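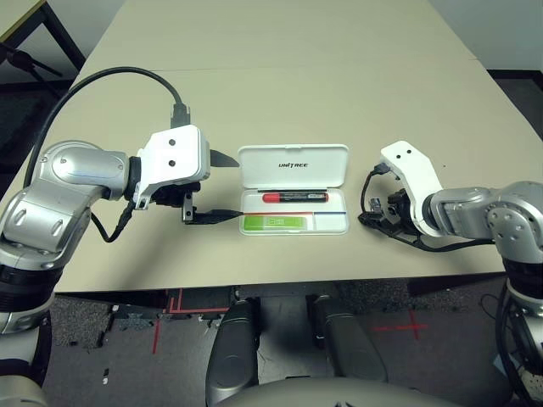 Slide 1: White case, open on the table

Speaker notes — selling outdoor furniture online
April 14, 2022

Okay, hi everyone, thanks for coming in before lunch. I look after the outdoor range at Etholm, mostly the product pages and a lot of the customer mail, and I'm going to talk about how we describe patio furniture to people who can't sit on it first. (Check the mic. Ask if the back row can hear.)

Start with the Caltance bench. It's our two-seater with the slatted back, and when I took over the page it had one long paragraph about relaxed evenings and coastal moods. Lovely stuff! But the seat height was missing, and so was any mention of whether you could leave it out in the rain.

So I sat down with a year of customer emails about that one bench, 447 of them, and read every single one. It took me most of July and a lot of iced coffee. The biggest pile, 258 emails, asked about size in one way or another. Will it fit on my balcony, will it go through my door, can my mother get up from it without help. That last one came up way more than I expected.

[Pause here, let people laugh or groan]

Next pile was weather. People want to know what happens to the cushions, whether the feet mark the deck, whether it needs a cover in winter. We had all those answers in a binder in the Olholm warehouse — and not one of them on the page.

What we changed: the seat height moved to the first line. It's 54 centimeters, and yes, we now give inches too, sorry to everyone who wrote in about that. Then the width between the arms, then the weight, then care. The coastal moods went down to the bottom, and they're shorter.

(If someone asks about returns: they went down, but we also changed the box that season, so I don't want to claim it all for the words.)
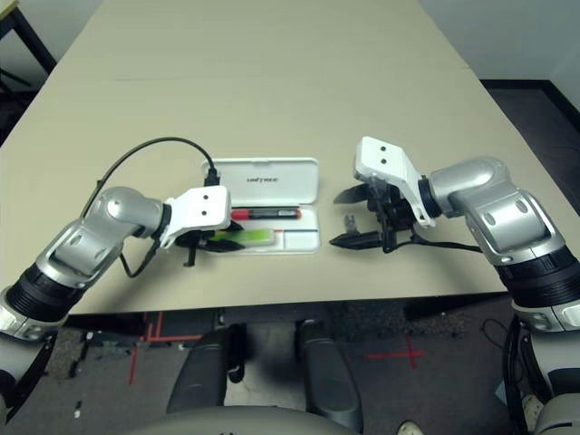
Slide 2: Writing about color

This is the part I argue with people about. We had a gray called Fog, a gray called La Fog, and a gray called Harbor, and I could not tell you over the phone which was darkest. I tried! A very patient lady held on for roughly 5 minutes while I carried cushions over to the window.

Now every color gets a plain name first and the fancy name after it. Dark gray, then Harbor. I lost the fight over La Fog, so it's still there, but at least it says light gray in front.

Also, please write down how a fabric feels. Scratchy is a fine word if it's a bit scratchy. Someone who likes a firm outdoor weave will buy it anyway.

[Hand out the sample page, then questions. Bring the Harbor cushion up front and let people pass it around. Collect it at the door, it has to go back to Olholm.]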